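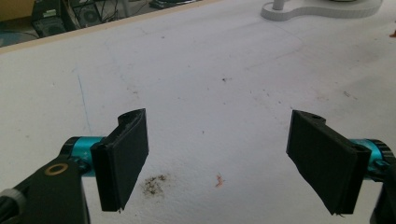 Plernimance -- spreadsheet of secondhand furniture prices

README, read before you use the numbers

What's in it

262 listings for used tables and desks, copied by hand from the Idska and Goltell classifieds plus the board at the Villanueva thrift store. One row per listing. Prices in dollars, as asked. No idea what anything sold for, don't email me about that.

Files

listings.csv -- the main one
notes.txt -- odd stuff, half finished
old/ -- first try from May, different column order, don't mix them

Columns

id -- just a number, gaps are fine, those were duplicates
source -- idska, goltell or villanueva
type -- table, desk, folding, other
top_color -- whatever the seller wrote. "white", "off white" and "cream" left as is
wear -- 0 to 2, see below
asking -- dollars, no cents
pickup -- y/n, blank means the ad didn't say
text -- the ad wording, phone numbers taken out

Wear score

0 = seller says new or like new
1 = scuffs or marks mentioned
2 = chips, burns, wobbly legs, missing hardware

Went by the words in the ad only. "Some love" counts as 1. "Project piece" counts as 2. Rhea Manalo scored the Villanueva rows and she is stricter than me, so a 1 from her might be a 0 from me. Never evened that out.

Known problems

- 118 rows have no size. Sellers don't measure.
- Sets of table + chairs are priced as a set. Look for "set" in the text column. Probaly missed a few.
- Free items are asking = 0, blank asking means "make an offer". Different things!! Don't average over both.
- Goltell lets people repost, so the same desk can turn up at a lower price. Kept the first one only.
- 10 rows have weird characters where the apostrophes should be. Saved it wrong once.

Not good for

Pricing your own table. Antiques. Anything outside our area, the delivery costs change everything.

To do

- sizes from the ad text where they're in there
- rescore wear, both of us, same rows
- split desks into with drawers / without
- fix teh apostrophes

Using it

Free to use, say where you got it. If you fix something send the fixed rows back, only those rows -- not the whole file with your own columns added. Questions to Rhea, she checks the inbox more than I do.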